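Subject: Re: [small-flats] Stacked washer-dryers, worth it?

On March 23, 2022, someone on the list wrote:

> We're down to the Pidon stack or two separate machines from Radetholm. The stack is 600 more but the shop says it saves a whole wall. It would have to go in the bedroom. Anyone regret theirs?

I wouldn't say regret, but I'd want to hear more than what the shop says. "Saves a whole wall" compared with what? Two machines side by side, yes. Two machines you stack yourself with a kit, no, it's the same bit of floor.

Things I'd check first:

- Can you reach into the top drum without a stool? The back of ours eats socks.
- Which way do the doors swing? A top door left open to air sticks out at head height.
- Where is the socket? Low down at the side is fine until you want a cupboard there.
- If one half breaks, do both go away for repair? I asked Drisex this in January and got 3 different answers.

As for the bedroom, I'm not convinced. We tried it for 4 months and I never slept through a spin, whatever the leaflet said about quiet running.

You do at least get the bed to fold things on, and the basket can live in front of the lower door — if there's floor to spare once you're standing there too.
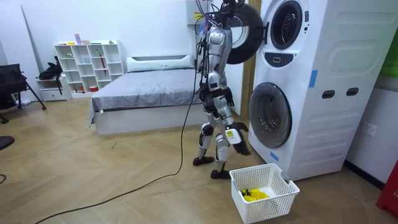

Stack beside the bed, top door open, basket on the floor.

Measure with the doors open before you pay anyone.

Rathore Buildings, second floor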